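25th September

Up too early. Slept badly, the street sweeper again, and then that bird. Gave in and got dressed in the dark, odd socks, found out on the stairs.

Boxes still everywhere. Second week in the Standale apartment and I have unpacked the kitchen and nothing else, unless you count the lamp. Murdo called before eight to ask did I have his drill. I do not have his drill. (I have his drill. Found it after, in with the saucepans. Will text him tonite.)

Anyway. Breakfast. Trying to be a person who has breakfast. All August it was coffee standing up at the old place and then a muffin from the machine at Westerberg, which costs a fortune and tastes like a sponge for washing cars. New apartment, new rules: toast, on a plate. Made myself write it on the list on the fridge, between "call gas co." and "CURTAINS".

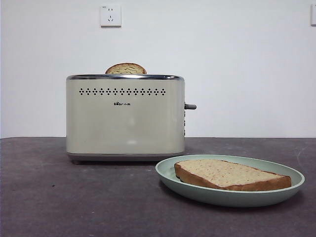 Bread is the big question. The grocery on the corner only carries the soft white stuff and one sad rye, so I've been walking over to the bakery on Prarport Street, longer walk but worth it. Asked for seeded, they were out, got talked into something with a grain in it, can't remember the name. The speckled kind anyhow, little dark flecks all through it, crust a good brown. Very happy with it. Dirk says any bread with bits in is birdseed. Dirk eats cereal out of a mug so I don't take notes from him.

Must learn to slice, though. The bakery machine was down and they handed me the loaf whole, and I saw away at it with the steak knife becuase the bread knife is in some box. Doorstops at one end, lace at the other. Put bread knife on the list.

The toaster I'm fond of. Cream, bit of shine on the rim, says Bear on the front in tiny letters. Mom wanted me to take her old one, the one that threw toast on the floor, and I said no thank you very politely three times. Still getting to know the browning. Gone one way and then the other all week. I like it barely done in the middle and proper crunchy at the edge and that's apparently a lot to ask.

Two slices is the right number. One is a snack, three is a decision. One on the plate and the other still in the slot, so it stays warm while I deal with the first. Dad always did it like that and got told off for it. 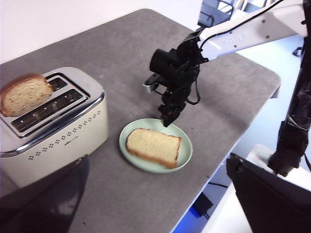
One down on the green plate, one still up in the toaster.

Love that plate. Came in a set from Trasetti, the closing down sale, and the others are still wrapped in newspaper somewhere under the coats. So the same plate gets washed and used and washed. Fine by me. Less to put away.

Butter too hard, of course. Forgot to leave it out AGAIN. Tore a hole in the first slice, covered it in jam, moved on. Apricot, the last of Aunt Jo's, need to ring her and also return the jars or there will be no more, she was clear on that.

Then the bus. Missed the 247, got the 501, which goes all round the houses, stood the whole way next to a man with a cello. Late by a bit. Said traffic.

Evening now. Did one box, it was all cables. Closed it again. Gas company kept me on hold through an entire load of laundry and then said call tomorrow.

For tomorrow: butter OUT tonight. Drill to Murdo. Stamps. More bread, half a loaf if they'll do it, I can't get through a whole one before it goes hard. Look for the bread knife, try the box marked bathroom, I know what I'm like.

Lights off, butter's on the counter.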